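Member FAQ - Jilora Business Chamber

Updated Sun 31 August

Who can join?
Any business trading in Jilora. Sole traders too. Home based is fine.

What does it cost?
$68 a year for one person, $60 if you renew in May. No joining fee.

Do I get a vote?
Yes, one per business. Must be paid up. 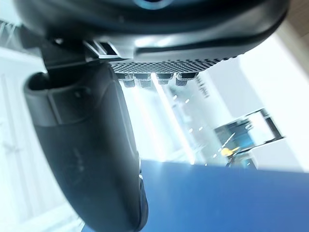 When are the breakfasts?
First Thursday, Leblanc Hall, upstairs room. Doors at 7. Coffee from Grodosen, bring a card for the draw.

Can I bring a guest?
Two visits free, then they need to join. Let us know by the Tuesday, catering numbers get locked in.

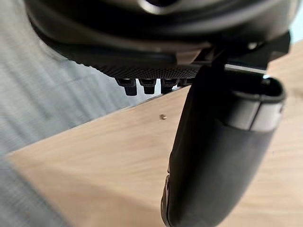

Four black prongs under a textured strip

How do I get in the directory?
Send logo, phone, one paragraph. Over 60 words gets trimmed. Changes go up every 2 weeks or so, sometimes slower, sorry.

Can I sponsor a night?
Yes pls. Fisudeo has the spring one, the rest are open. Email Jérémie Coste for the rate sheet.

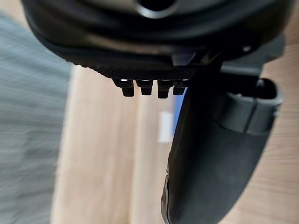

Black housing, row of pegs below

I didnt get my invoice?
Check spam first. Then email the office and we'll resend.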